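Handling Bagged Component Reels with a Workshop Robot Arm

Jalledora Shared Workshop, Member Guides
Prepared by Deepak Rajput, Automation Bench
Published March 12, 2018

Purpose

This guide explains how to set up the arm on the automation bench to pick up component reels that are still sealed in their plastic bags and move them to the sorting bins. It applies to the Karik arm with the two-finger gripper and the wrist camera fitted. Members who wish to use the vacuum head should consult the separate Olmedo guide, as the settings given here are not suitable for suction.

Members must complete the bench induction before running the arm under power. The dry-run steps may be carried out by any member.

What You Will Need

The Karik arm, bolted to the bench plate
Two-finger gripper with the black fingers installed
Wrist camera and its short cable
Sandovon controller with the workshop profile loaded
Teal bench mat
Bagged reels for practice
Hex key, 2 mm
Lint-free cloth

Before You Begin

Confirm that the emergency stop is within reach of the operator's chair and that it is released. Clear the mat of loose tools, cable offcuts and empty bags. Wipe the camera window with the lint-free cloth. Do not use solvent on the window.

Check that both fingers are seated fully in the gripper. A finger that has worked loose will still close, but the tips will no longer meet squarely, and thin film will slide out between them. Tighten the retaining screws with the hex key until they are snug.

Step 1. Load the Profile

Switch on the controller and select the profile named Bagged Reel. The profile sets the arm speed to 50 percent of the workshop limit and applies the lower grip force. Members may reduce the speed further. Any increase must be agreed with the bench lead and entered in the log.

Step 2. Home the Arm

Press Home and wait for the arm to come to rest. The wrist should finish above the center of the mat with the fingers pointing down. If the arm stops short, release the brakes, move it by hand to the marked position and repeat the homing routine.

Step 3. Place the Reel

Lay the bagged reel on the mat with the product label facing up. Gather a small amount of slack film on the side nearest the gripper so that it stands up from the mat as a ridge. Keep this ridge clear of the label. Bags that have been drawn tight around the reel offer nothing for the fingers to hold and should be set aside for manual sorting.

Step 4. Teach the Grip Point

Using the jog keys, lower the wrist until the fingertips are on either side of the ridge. Close the gripper in short increments. The film should be held between the flat inner faces of the fingers, and the tips should not press against the reel flange. Save the position as Grip A.

Open the gripper, raise the wrist by 53 mm and save this second position as Clear A. The arm will pass through Clear A on every approach and every departure.

Step 5. Perform a Dry Run

Remove the reel and run the sequence once with the mat clear. Observe the cable throughout the movement. It should hang freely and should not touch the elbow joint. Correct the cable routing before proceeding.

Step 6. Run the Pick

Return the reel to the mat, step back behind the yellow line and press Start. Keep one hand near the emergency stop for the first cycle. Then carry out 6 consecutive cycles with the same reel before changing to another. Record in the log any cycle in which the bag slips or the reel swings into the wrist.

Step 7. Review the Wrist Camera Views

Open the camera folder on the controller and look through the saved views. For each one, note whether the fingers can be seen and whether the label is legible. Film reflects the bench lamps strongly, and motion will soften a view. Mark blurred views as unsuitable for label reading.
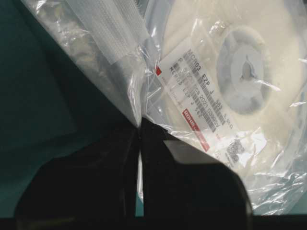 Part number MCR03 EZP J 562 on the label, with a fold of the bag held between the fingers.
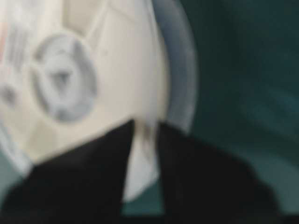
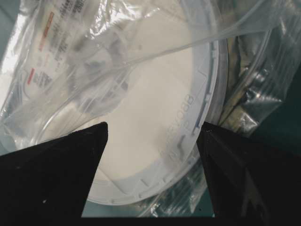
Step 8. Adjust the Lighting

Where reflections cover the label, lower the bench lamp and turn it toward the rear wall. Repeat one cycle and compare the new views with the earlier set. Small type may remain difficult to read through creased film. In that case, enter the part number by hand at the controller.

Step 9. Shut Down

Send the arm to the Park position, open the gripper and switch off the controller. Return all reels to the parts cabinet in their original bags. Complete the log entry and sign it.

Faults

Fingers close but the bag falls: teach Grip A again with a deeper fold of film, then check the retaining screws.

Arm halts during the approach: inspect the cable for snags, clear the alarm and repeat the homing routine.

Camera folder is empty: reseat the cable at the wrist and restart the controller.

Revision

The guide will be reviewed in June. Corrections may be left in the tray at the automation bench.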